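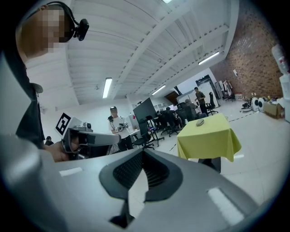
Ticket 300
Subject: Tracking dropouts on hand-held grippers, and whether we should order more
Queue: Equipment requests / Bralmont site
Priority: Normal (requested: High)
Status: Open, waiting on vendor

9:10 am, requester
The left hand position jumps during pick recordings. You get a clean reach, then a skip, then the hand is somewhere else. Stotero support looked at the log we sent and told us the current marker cubes are "at the limit of the design" and that the Carov upgrade kit would fix it. They quoted 8 kits. I'd like to get this approved in the March budget so we don't lose the price.

9:42 am, equipment planning
I've read the quote and I'm not approving it yet. It came back very fast for a problem they hadn't reproduced. Which recordings skip, and where in the reach does it happen? Also, why 8 kits? We reported a fault on one pair.

10:05 am, requester
8 is their minimum for the discount. The skips are mostly when the hand is low, close to the mat. I don't see many when the grippers are held up at chest height.

10:20 am, equipment planning
A minimum order is their problem. Please don't put it in the request as a technical need.

If it only fails low down, I want to rule out the cheap stuff first. Please run these on the same pair, one change at a time:
1. Swap the left and right grippers. Does the skip follow the gripper or stay on the left side?
2. Wipe the marker faces and check for lifted corners.
3. Same task on the table with the cloth on it, away from the floor.
4. Same task on the floor with a large matte sheet under the mat.

Save the logs under this ticket number, including the ones that look fine. Last time we only kept the bad runs and had nothing to compare them with.

1:35 pm, requester
Test 1: the skip stays on the left side. So it's probably not the gripper.
Test 2: faces were clean, no change.
Test 3: 3 skips over the whole set. Much better.
Test 4: not done, we don't have a sheet big enough.

I still think the kit would help. The marker pattern is newer and they say it tolerates bad lighting.

1:50 pm, equipment planning
"They say" is doing a lot of work there. Did they send any numbers for it?

2:04 pm, requester
The brochure says 93 percent fewer lost frames.

2:11 pm, equipment planning
Fewer than what? No baseline, no room, no camera listed. I've asked Stotero for the test setup behind that figure. Until they send it I'm treating it as advertising. 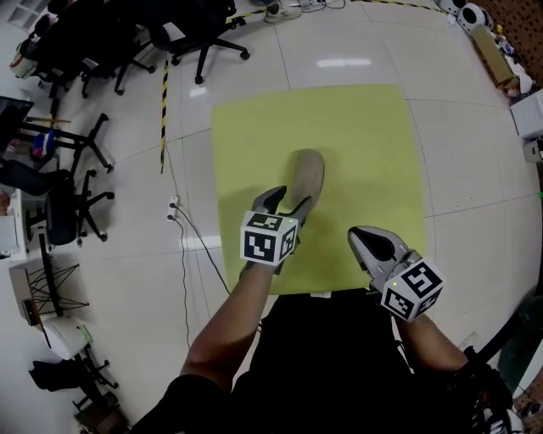
Lighting and floor finish should have been on the site survey before we bought the first set, and I can't find either one in the paperwork. The survey form from Ramasamy, who did the installation, has a line for floor area and a line for power and nothing about reflections. When the work is done down on the lime-green mat, the glossy tile past its far edge throws the ceiling lights back as bright streaks, and a camera looking down at the marker cubes is looking at those too. It may not be the whole story. It's a much cheaper thing to test than a new set of cubes, and it fits with the table run being better.

2:40 pm, requester
Then why only the left side? The floor is shiny everywhere.

2:48 pm, equipment planning
Fair question, and I don't have an answer. Could be the way the left wrist turns on a pick, so that fewer marker faces point at the camera. Could be something in the software. If it's either of those, the kit doesn't fix it, unless Stotero can show the cube geometry is different. The quote only mentions a new pattern.

3:15 pm, vendor reply (pasted in by requester)
"Thank you for your patience. The Carov kit offers improved robustness across a wide range of environments. We recommend upgrading all units for consistency. Please note current pricing is subject to change."

3:22 pm, equipment planning
None of that answers what I asked. Replied with the same two questions: test setup, and cube geometry old versus new. I also asked for one loaner kit, returnable, at their shipping cost. If it's as good as they claim they should be happy to lend it.

Budget note for whoever picks this up: I've put in a small line for a matte floor covering, big enough to run well past the mat on all sides. The kits are listed as "unconfirmed" with no amount against them. Please don't fill one in from the quote.

3:30 pm, requester
OK. I'll do test 4 when the covering arrives, and I'll repeat test 1 on the table so we know whether the left side is still worse up there. Can we at least keep the quote alive?

3:34 pm, equipment planning
You can ask them to extend it in writing. Don't sign anything to get the extension. Leaving this open, next update when the loaner question is answered or test 4 is in.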